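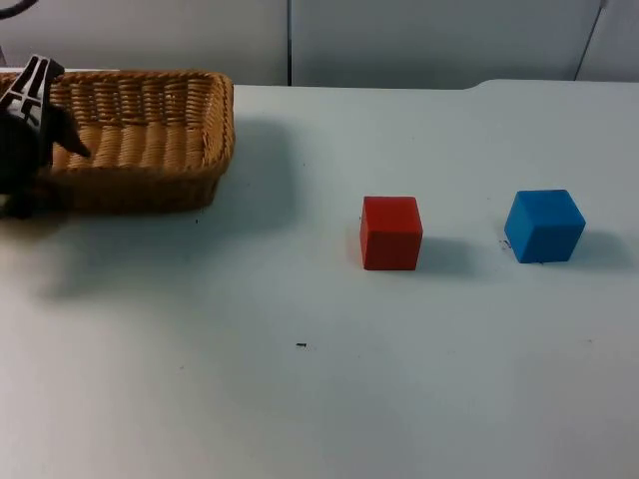
Buy Less Storage

Every fall the stores fill up with bins, baskets and drawer dividers, and every fall I hear friends say they are finally going to get organized. I think most of them should keep their money.

I lived in the same apartment in Mostum for 16 years. When I moved out I had five closets of containers, and half of them held things I had forgotten I owned. A container lets you put off a decision. The old cables go in, the lid goes on, and you feel as if you did something.
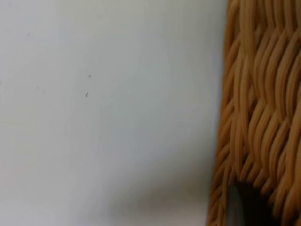 My neighbor Zixuan Du disagrees. She has small children and says that without a place to throw things at the end of the day she would never see her floor. Fair enough. A basket that gets filled and emptied every day is a tool, and I have no quarrel with it. My quarrel is with the ones that go up on a shelf in October and stay there.

Renting a storage unit is the same habit at a higher price. I paid $2,533 over the years to keep a couch I didn't like. 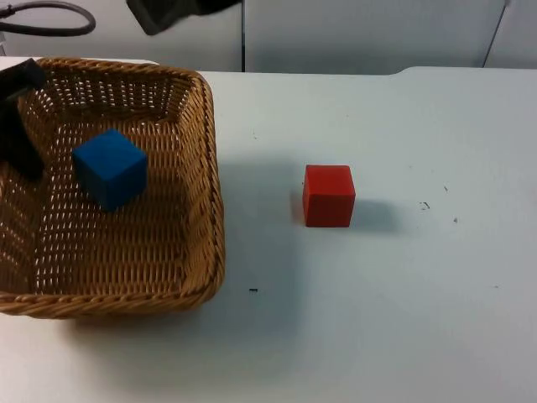 So before you buy another bin, empty one you already have. Give away what you can and throw out the rest. If the bin is still empty a month later, give that away too.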